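Haltbare Fertigsuppe im Beutel, lohnt sich das?

Skarnska
2020-03-04
Hallo zusammen, suche was fürs Büro, nur Wasserkocher da. Hab die Linsensuppe von Brennan im Auge, 10 Beutel im Karton. Ist mir eigentlich zu teuer für Tütensuppe. Schmeckt die oder ist das wieder nur Salz? Und wird man davon satt? Bin kein großer Esser, aber bis 17 Uhr muss es halten.

Vellesham
Hatte den Karton im Winter. Geschmack echt gut, viel Kümmel, muss man mögen. Linsen bleiben bissfest wenn man sich an die Zeit hält. Auf der Packung steht 500 ml Wasser, nimm weniger, sonst wirds Brühe.

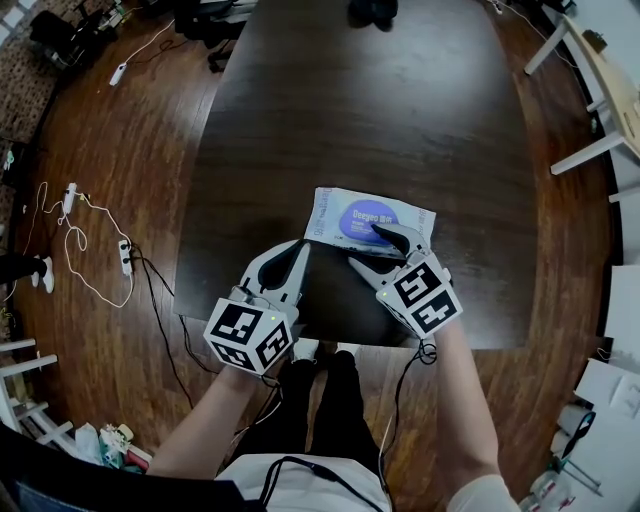
Satt naja. Mit Brot ja, ohne eher nicht. Salzig fand ich sie nicht, da sind andere viel schlimmer. Am besten im großen Becher mit Deckel ziehen lassen und zwischendurch mal umrühren, am Boden klumpt es sosnt. Die Tomatensuppe von denen würd ich lassen, viel zu süß.

Totska
kenn ich nicht. nehm immer Couscous mit, heißes wasser drauf fertig. billiger und macht satter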